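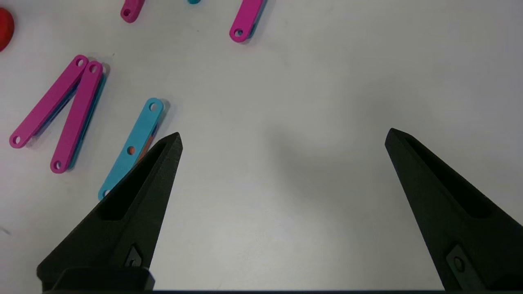
Issue 30, page 9

Linkage Kit Table Check, with comments
Flinbridge play library, sorting room

Please go through this list whenever a construction kit comes back to us, before it goes onto the lending shelf again. It reads long, I know, but once you've done a couple of kits you'll find your hands know the order better than the paper does. The kit written up for this issue is the Kukico flat linkage set, shelf number 893, which has been out and back all through July and is a great favorite with the after-school crowd.

1. Table clear of crumbs, tape and pencil shavings before any pieces are tipped out.
OK. The white top is a real blessing for this job (the old green one hid everything).

2. Pieces spread flat, so that each one can be looked at by itself.
Partly. The teal bar still had an orange piece lying underneath it, with only a sliver of the orange showing along the side. Do lift every bar, please, even when you feel sure there is nothing below.

3. Straight bars: ends rounded and smooth, no nicks that could catch a finger.
OK on all the bars handled. Run your thumb the whole way around, slowly, and turn the bar over and do it again. If you feel a burr, put the bar in the repair tray and leave the sanding to whoever has the fine paper out that evening.

4. Holes open and round.
OK. The teal bar has three holes, and the middle one is the one people forget. Hold each bar up to the window and look through. We have found modeling clay in there, and once a very old raisin!

5. Magenta bars: laid side by side and compared for bending.
Comment: I'd left two of them in a loose V, which looks nice but tells you very little. Closed up afterward and compared properly. Both flat.

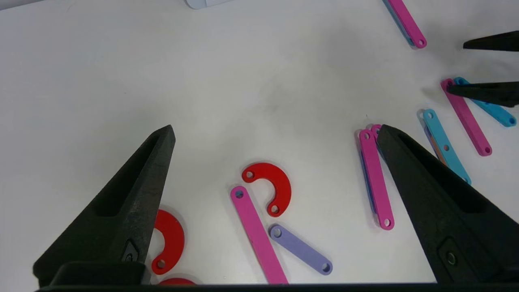

Flinbridge Checklists / Issue 30 / p. 10

6. Curved pieces: no whitening, no cracks.
OK. The red C-shaped ones deserve a minute more than the bars do, and I would start with the holes, one at each end, where small hands like to pull. Press the two ends very gently toward each other and let go. Any creak and the piece is retired.

7. Bars that look like a pair are really the same length.
Comment: the lavender one is shorter than the long pink one, and in poor light I have mixed those two up more than once. Put them next to each other before you bag them. A child halfway through building a lever will thank you for it.

8. Colors sorted.
Still to do when I wrote this up. Red, pink, lavender, cyan and blue were all over the table together, and I'm perfectly happy with that during the check itself. Sort at the end, one color to a bag.

9. Small fasteners counted against the lid card.
Card says 100. We came to 100 on the second try, after a cup of tea. Count them into a saucer, never straight into the box.

10. Wash, if needed.
Lukewarm water and a drop of the Wudum soap from under the sink. Dry on a towel overnight, holes and all, and keep them off the radiator.

11. Box corners, lid and label.
One corner re-taped. The Sydorenko boxes are sturdier and I do wish we had more of them, but this one will see out the season.

Result: passed, back on the shelf, with a note to look at the curved pieces again next time it comes home. Spare bars are in the second drawer down, and if you take the last of any color, write it on the pad by the door.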